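4.3 Setting up the brooder for day-old chicks

Set up the Doltberg brooder at least one full day before the chicks are due. The heat plate needs time to warm the floor and the bedding. Read section 4.1 first if you have not yet fitted the legs.

1. Put the brooder in a draft-free room, away from windows and outside doors. A garage is fine if it stays above freezing.

2. Check that the base is level. If it rocks, turn the foot screws until it sits flat.

3. Cover the floor with pine shavings. Do not use cedar. Newspaper alone is too slick and can cause leg problems.

4. Slide the heat plate onto its four posts with the cord facing the rear panel. Set all the posts to the lowest notch.

CAUTION: Do not let bedding pile up against the underside of the heat plate. Check this every time you add shavings.

5. Fit the control box, part 213, to the outside of the rear panel. Do this on a bench or table if the panel is already off. The two screws supplied are short, so do not swap them for longer ones.

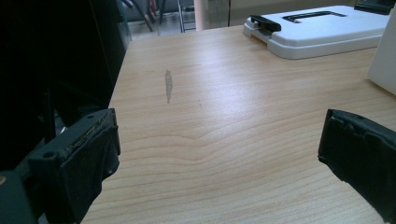
Light wood tabletop

6. Plug the heat plate into the control box, then plug the control box into a grounded wall outlet. The green light comes on. If it blinks, see section 7.

7. Fill the waterer and set it at the end away from the heat. Put the feeder next to it. Both lips should be level with the chicks' backs, so plan to raise them as the birds grow.

8. Leave everything running overnight. In the morning, feel the shavings under the plate with the back of your hand. They should be warm and dry.

Note: Chicks that crowd together and peep loudly are cold. Chicks that stay pressed against the far wall are too hot. Raise or lower the plate one notch and look again in an hour.

Raise the plate one notch each week. Large breeds may need it sooner - go by the height of their backs and not by the calendar. In most areas, chicks hatched in April can do without heat once they are fully feathered.

WARNING: Unplug the control box at the wall before cleaning. Never spray it or the heat plate with water.

Replacement posts are sold as kit 296. The older Stutholm posts look the same but do not lock into this plate.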